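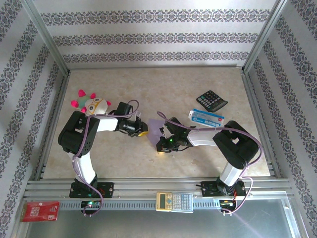 旧墙纸的去与留
——老住宅室内修缮中的一个常见问题

老住宅修缮，外墙与屋面历来受到重视，室内墙面则往往在开工第一周便被铲除。近年来，随着民居保护观念逐步深入，墙纸作为居住史料的价值开始进入修缮单位的视野。本刊就此走访了多蒂亚（Dodia）老城区的几处修缮工地。

多蒂亚老城区现存成片住宅，多数建于同一时期，室内普遍使用印花墙纸。住户更换墙纸时很少清除旧层，新纸直接裱在旧纸之上，年深日久，便形成层层相叠的剖面。负责该片区室内调查的埃西·凯伊（Esi Kyei）介绍，调查组在一间朝北的卧室内揭取到16层墙纸，最下面一层为手工刷印，颜料中掺有胶料，遇水即化。

“每一层都对应一次居住上的变动，或是易主，或是添丁，或是房间改作他用。”凯伊表示，调查组目前已建立220份墙纸样本档案，每份均注明房间、墙面方位及距地高度。

墙纸的保存状况与墙体关系密切。老城区住宅多为石灰抹灰墙，透气性较好，纸层与墙面之间的湿气可以缓慢散出。后期修缮中若改用水泥砂浆或涂刷防水涂层，湿气滞留于纸后，霉斑便沿踢脚线向上蔓延。修缮工程师亚乌·巴瓦（Yaw Bawa）认为，不少墙纸的损坏并非年代所致，病根在于后来所加的材料。他建议，修缮前应先查明墙体含水情况，待外墙排水与勾缝处理完毕后，再考虑室内纸层的加固。

在具体做法上，各工地意见不尽一致。一种做法是整面保留，以淀粉浆糊回贴翘起部位，缺损处补以素色薄纸，不作仿绘。另一种做法是择一面墙保留，其余墙面揭取归档后重新裱糊。奥古斯蒂娜·弗林蓬（Augustina Frimpong）主持的工地采用后者。据她介绍，住户仍要在屋内起居，整屋按陈列标准维护并不现实，保留壁炉一侧的墙面，较易为各方接受。

重新裱糊所用的墙纸，亦有讲究。鲁索（Russo）墙纸作坊沿用木版印制，一卷纸需晾挂2天方可上第二色。作坊主人赫尔塔·莱诺宁（Hertta Leinonen）说，复制旧花样时，最难把握的是底色。旧纸经日照与炉烟熏染，色调已有偏移，家具背后未受光的部分才较接近原貌。作坊因此要求委托方提供遮蔽处的样片，否则不予承接配色。

深色花卉纹样的复制尤须谨慎。此类纹样常以竖向条带排列，旧时多用于层高较大的房间，以使墙面显得挺拔。若用于后期加设吊顶的房间，花位与接缝便难以对齐，裱糊时应自主墙面中线向两侧排布，将不完整的花位留在门后或墙角。

费用问题同样不容回避。揭取、加固与归档均依赖手工，一间中等大小房间的工时约需90小时，多数住户难以独力承担。凯伊所在的调查组正在整理一份简易指南，供住户在自行翻修时参考，内容包括如何辨认早期纸层、如何取样以及如何存放。指南建议，揭下的纸片应平放于无酸纸之间，不宜卷起，也不宜装入塑料袋。

拉米西·阿卡（Lamisi Ackah）在老城区居住多年，去年翻修厨房时，在碗柜后面发现一小块蓝灰色旧纸。她将其留在原处，四周刷了石灰水，并请木匠把碗柜背板改为可拆卸的式样。调查组已将该处列入档案，拟于四月复查。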